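**December 8, 2018**

# The Long Way to Cetomdale

Back issues of *Gillgate* used to turn up in the cheapest box at every comic shop I ever walked into, usually bagged three to a pack with the middle one hidden. That was how I met the book, starting with part two of a story I wouldn't see finished for years, and I loved it right away.

If you've never read it, the setup is simple enough. Gillgate is a mining town on a moon that has been sold to a new owner, and the people who live there find out from a poster. For the first six issues hardly anyone throws a punch. They argue, they hide food, they fall in love with the wrong shift boss. Then the Weidemann shows up, a ship so big that it takes a full double-page spread just to get its nose into the sky – and the whole series changes gear!
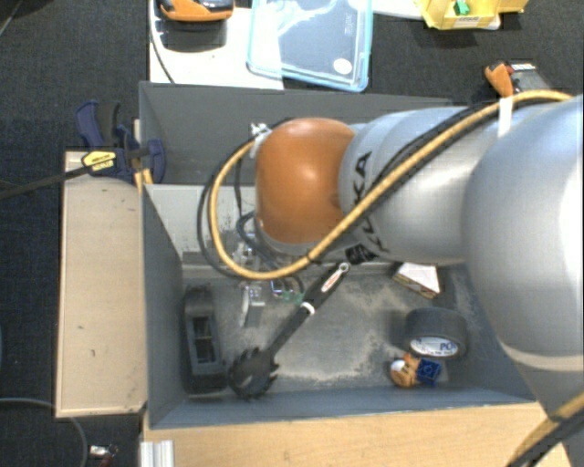 What I keep going back for is the machinery. Plenty of space comics from that time drew their hardware as smooth boxes with a few rivets thrown on, and Gillgate went the other way. Every loader and crane in the dock chapters has its plumbing on the outside, hoses looped around the joints and strapped down along the arm, the way a thick yellow-orange hose and a black cable run together around the orange joint of a real KUKA arm. You believe the stuff could break. In the Asesgate arc it does, and a split hose on page four is the reason a whole family misses the last shuttle on page nineteen.

Asesgate is the part fans fight over. It moves the action to a second town, drops half the cast and switches to a scratchy, heavy ink line that looks like it was done on a bus. I didn't care for it at fifteen. Reading it again this June, straight through in two evenings, I thought it was the best thing in the run. The quiet chapter in the flooded school has maybe forty words in it, and I had to put the book down for a minute afterward.

The new hardcover finally puts all of it in one place, 700 pages, including the Cetomdale epilogue that was only ever sold at a single convention in a printing of 3000. My own copy of that one has a coffee ring on the cover and I'm keeping it anyway. The colors have been cleaned up with a light hand (the purple skies are still wonderfully lurid), and the letters pages are back too, with all those readers guessing wrong about who sold the moon.

Start with issue one and give it until the poster comes down. If the Weidemann spread doesn't get you, skip ahead to the school.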